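November 2, 2022. Statement of Murray Lockyer, loss adjuster, regarding claim 761.

The claimant, Mrs. Garg, reported water damage to the ground floor of a house in Favedine. The policy was issued by Cernetti Mutual in April. I attended alone and carried a moisture meter, a tape and a flashlight.

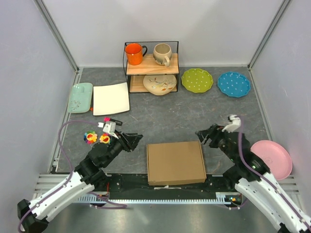
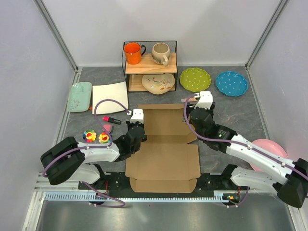

The meter gave normal readings in the hall and kitchen. In the back bedroom it gave a reading above the top of its scale. I changed the battery and obtained the same result. The carpet was dry to the hand.

I asked Mrs. Garg when the water had entered. She said it had not entered yet. I wrote this down as stated and asked her to confirm it. She confirmed it and initialed the page.

The policy excludes events occurring before the start date. It contains no wording on events occurring after the inspection. I called the office at Momon for guidance and was told to use my judgment — a phrase that does not appear in the manual.

I measured the wall again. The meter now showed a line of saturation 2 feet above the baseboard, level across all 6 readings. The river is on the far side of the valley and has no recorded history of flooding.

Mrs. Garg had moved her photographs to the top shelf of the closet. She advised me to park on the hill next time.

I approved the claim in full and entered the date of loss as pending. My car is now on the hill.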